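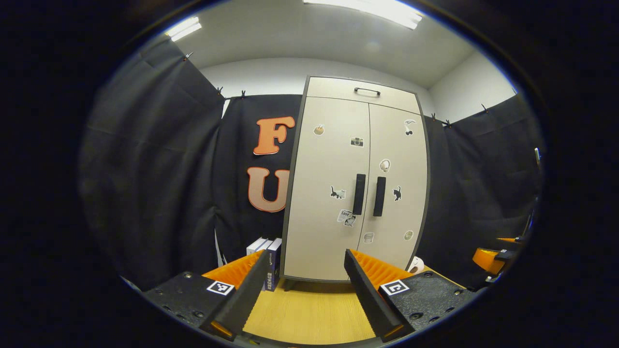

The cabinet at Stanix, with the doors shut.

Morena Monti had been hired to say no. That was how she understood it, anyway. The contract said "independent assessment of domestic task readiness," and it ran to 11 pages, and on none of them did it say what would happen if she turned in a report the people at Staron didn't like.

She drove out on a Monday. Stanix was in a building that used to sell tile, and the sign for the tile was still up. A young man named Jesse let her in, gave her a sticker with her name spelled wrong, and walked her down a hall to the room with the black curtains.

"That's Nina's cabinet," he said.

It was beige with dark gray edges, two doors and a long black handle on each. Someone had put stickers all over the doors. There was a cat, and another cat, and a gray one with the word Love.

"Who likes cats?" Morena said.

"Everybody, I guess. They were on there when I started."

Nina was the machine. Her job that morning was to open the cabinet, put a mug in it, and close it again. Morena had read the press release on this, the one that promised a helper in the home by August. It had been written in some other year and they had never taken it down.

"What's your number?" she asked.

"For doors? We've done 291 tries since the last update. She got 262."

"Got them how?"

Jesse looked at his tablet. "Open and closed."

"With the mug?"

"No, those are just doors. The mug is a separate number."

She wrote that down. She had spent nearly 45 minutes on the phone with Staron the week before and no one had said the mug was a separate number. Before she did this work Morena had managed the back rooms of two hotels, and she knew what it was to have a person who was very good at opening the linen closet.

Jesse typed something and they stood back behind a strip of tape. Nina came up to the cabinet slowly and stopped. Her arm lifted. The fingers spread apart, drifted toward the left handle, and waited there, a hand's width short of it.

"Is it thinking?"

"She's checking."

"What is there to check? It's a handle."

He didn't answer. The fingers closed on the handle and pulled, and the left door came open smoothly, all the way. It was nicely done. Morena had to admit that, and she wrote it down too, because she tried to be fair. A kid opening the fridge would have been rougher on the hinge.

Then Nina went for the mug. She picked it up by the rim, carried it to the cabinet, and set it on the shelf so that half its base hung over the front. She let go. The mug stayed. Jesse breathed out.

"Now close it," Morena said.

"She's going to."

"I know she is. I want to see."

The door swung in, touched the mug, and kept going. There was a small crack, and Nina rolled back to her starting place and turned on a green light.

Neither of them said anything for a moment.

"What does green mean?" Morena asked.

"Task complete."

"Is it complete?"

"The door's closed." He went over and opened it. The handle had come off the mug in one piece, like a letter C. He put it in his pocket. "It would have gone in the log as a pass," he said. "I'd have changed it, though. I go back and change them."

"All of them?"

"When I'm in the room."

She asked whether they had tried it with other cabinets. They had a second one called Jesatetti, he said, from an Italian place, or maybe the shop was just called that. It had knobs. Nina didn't do knobs yet. There was a plan for knobs. She asked about a cabinet with a kid standing next to it, or a dog, or a cabinet with so much stuff crammed in that you had to lean on the door with your hip. He said those were called edge cases.

"That's my kitchen," Morena said.

They ran it four more times after lunch. Two went fine, mug and all, and she stood there wishing that was what she would remember about the day. On the third Nina took hold of the right handle when she wanted the left, pulled, and stood looking into the wrong side of the cabinet until Jesse pressed the button. The fourth time she stopped in front of the black cat sticker and would not go any farther.

"She does that in the afternoon," Jesse said. "We think it's the light."

"Could you take the stickers off?"

"We talked about it. But people have stickers."

It was the best thing anyone had said to her all day, and she wrote it down word for word and put his name beside it.

She did the report at her own kitchen table that night. Staron's form had a box for an overall score and a box marked Readiness Date, with a little calendar that popped up when you clicked. She typed in the date of the visit at the top, Jul 27, 2020, and went through her notes. The hinge. The green light. Knobs. She gave the door a good mark. She gave the mug a bad one. In the comments she wrote that a person who opened cabinets this well and put dishes away this badly would be let go after a week, and then she took out "after a week" and left the rest.

The calendar would not let her leave the date blank. She clicked ahead through the months for a while, and then through the years, to see how far it went. The dishwasher had finished by then. She got up and started putting the plates away, pushing the bottom cabinet shut with her foot, and when she came back the form had timed out and she had to log in again.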